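The open day at Kutberg starts at 2 in the afternoon, and by ten past the coffee is gone. The robots, by contrast, are in no hurry at all.

Kutberg builds household machines in a former carpet warehouse on the edge of Folton, and once a year it lets the public in to watch them do chores. I have paid for worse entertainment. We were handed visitor stickers, told to stay behind the yellow tape, and led past 7 little rooms done up to look like somebody's home, if that somebody owned no mail and had never lost a sock.

First came the Kobori, a squat thing on wheels that loads dishwashers. It put in 12 plates, paused over a fork, and went off to charge. The crowd clapped anyway. A boy beside me asked whether it also took plates out, and was told that this was on the list.

Most of us had come for the Gitlow, the one with legs. Its room has a bed, a gray armchair and a houseplant, and its subject is mopping, or at least the parts of mopping that come before any floor gets involved. I do this job at home in a bad mood with one hand. The Gitlow takes hold of a mop head with the care of someone who has been passed a stranger's baby.

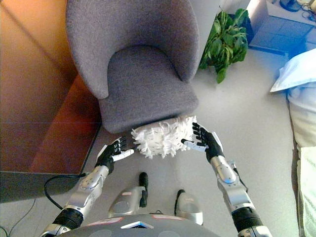 Page last changed: October, 4:40 p.m.

Both hands go on the fluffy white mop head, one at either end, and up it comes in front of the armchair. The fingers are black, the thumbs are silver, and nothing about the pose suggests a rush to get to the kitchen.

Our guide said the team had practiced the grip 100 times before letting visitors near it. I believed her. I also looked down at the floor on my way out — it was a nice floor — and thought about my own, which had been waiting since breakfast.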